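Bivus (software)

Bivus is an open-source software package for controlling two robot arms that share a tabletop workspace. It combines camera-based object detection, motion planning, collision checking and episode recording in a single program. Development was begun by Jolán Pintér, and the first public version was released on 06/08/2019. The package is used mainly in university teaching labs and by small research groups working on two-armed manipulation of household objects such as cups, bowls and cutlery.
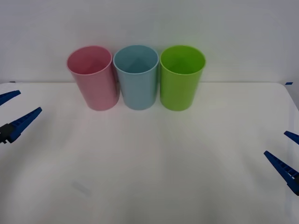 Background

Bivus grew out of a set of scripts Pintér had written to run a pair of low-cost arms from one desktop computer. Each arm had its own controller program, and the two programs exchanged messages over a local network connection. Timing between them drifted over a long session, and a motion that was safe when planned could become unsafe by the time the second arm began to move. The scripts were rewritten as a single process with a common clock, and this became the core of the new package.

An earlier planner called Drerano, written for a single arm, supplied the geometry code. Drerano had no notion of a second moving body and treated everything other than its own arm as fixed. Its data structures for joint limits and link shapes were kept, while the search routine was replaced. Some function names in Bivus still carry the older program's prefix, a frequent source of confusion for new contributors.

Architecture

The software is organised as a group of modules that read from and write to a shared state table. The table holds the latest joint positions, gripper openings, detected objects and planned paths, each with a time stamp. Modules do not call one another directly. A module that falls behind can be restarted without stopping the rest, although the arms are held still until it reports again.

The control loop runs at 200 cycles per second. On each cycle it reads both arms, compares their positions with the current plan and sends new joint targets. If either arm fails to answer on 2 consecutive cycles, both are brought to a controlled halt. Earlier releases stopped only the arm that had failed, and the behaviour was changed after users reported the working arm continuing a shared lift on its own.

Perception

Bivus takes its view of the workspace from a fixed camera beside or above the table. Calibration relates the camera image to the coordinate systems of the two arms. The usual method is to bring each gripper to a series of known points and record where its fingertips appear. Coloured tape placed along the edge of the table can be registered as a boundary marker, so that a shifted camera is noticed at the start of a session.

The default detector, Kerekes, separates objects from a plain background by colour and outline. It is fast and needs no training data, and it performs well on brightly coloured items against a white or grey surface. For upright containers such as tumblers, it fits an ellipse to the rim and estimates the centre and height from that. The rim is used in preference to the base, whose outline is often confused by shadow.

Known difficulties include glossy or pale tabletops, where a coloured cup may cast a tinted reflection in front of itself. Kerekes can read such a reflection as part of the object and place its base too close to the camera. A setting named floor_tint reduces the effect by ignoring weakly saturated regions that touch a stronger region of the same hue. It is off by default and has to be tuned for the lighting in the room. Pastel objects are the hardest case, as their own colour may fall below the threshold.

Objects standing almost in contact are a second difficulty. When they differ in colour, Kerekes will normally keep them apart. Objects of the same colour in a close row tend to be merged into one wide shape, and the manual recommends a learned detector for such arrangements. Bivus accepts any external detector that can write its results to the state table in the required format.

Planning

Planning is divided into two stages. The first, called assignment, decides which arm will handle which object. The simplest assignment rule gives each object to the nearer gripper. Objects close to the centre line are left undecided until a reachable path has been found for one side or the other. Users can override the rule by naming an arm in the task file.

The second stage searches for paths. Each arm is represented by a chain of simple solids, and the planner looks for motions in which neither chain comes closer to the other than a set clearance. By default it tries 400 candidate paths before reporting failure. Where both arms need the same part of the table, one is given priority and the other waits at a holding pose, usually with its gripper open and pulled back toward its own side.

Grasp selection is handled separately. For a tapered cup, the planner prefers to approach from the side with one finger on either side of the body. In a tight row there may be no room for a finger between neighbours, and a side grasp is then possible only along the line running across the row. The planner may instead choose a rim grasp, with one finger inside the mouth of the cup and one outside. Rim grasps are less stable if the cup is to be tilted, and the software refuses to use them for pouring tasks unless the check is turned off.

The order of removal also matters. Bivus scores each object in a group by the free space around it and normally begins at an end of the row. With two arms, both ends can be cleared at once if the clearance between the grippers allows it - otherwise the actions are carried out in sequence.

Recording and playback

The recording module saves camera images, joint positions, gripper commands and planner decisions to one file per episode. An episode begins when the arms reach their starting poses and ends when the task file reports success, failure or a time limit. Recordings can be played back in a viewer that shows the camera image beside a drawn model of both arms, with the planned path overlaid.

Playback can also be sent to the arms themselves. In this mode the clearance checks remain active, and the program will halt if a detected object is not where it was in the original recording. Teaching labs use the feature to give groups of students the same starting motion before asking them to change part of the plan.

A companion tool, Brerero, sorts and trims recorded episodes. It flags those with missing images, long pauses or sudden jumps in joint position, and can export selected files for training a learned control policy. Brerero was distributed separately until it was merged into the main package in May of the year after the first release. It retains its own command name.

Task files

Tasks are described in plain text files listing objects, goals and limits. An object can be named by colour and type, and goals are written as relations, such as one cup being to the left of another or inside a marked area. Numerical positions are allowed, but the manual discourages them for shared task files because they depend on the table on which they were measured. The standard package includes tasks for lining up, spacing out, nesting and sorting tumblers, along with a handover task in which one arm passes an object to the other.

Limitations

Bivus assumes a flat work surface and a fixed camera. It does not model soft objects, liquids or cables, and it has no built-in force control. Contact is inferred from the difference between commanded and measured finger positions, a method that works poorly with thin plastic cups, as they flex under a light grip. Lean is another weak point. The detector treats containers as vertical, so a tilted cup may be assigned a centre slightly to one side of the true one.

The planner has also been criticised for caution. Its default clearance of 190 millimetres between the arms rules out many close two-handed actions, and users attempting handovers must lower the value in the task file. Pintér has defended the setting as suitable for first-time users, and it has remained unchanged through later versions.

See also

Dual-arm manipulation
Motion planning
Hand-eye calibration
Colour segmentation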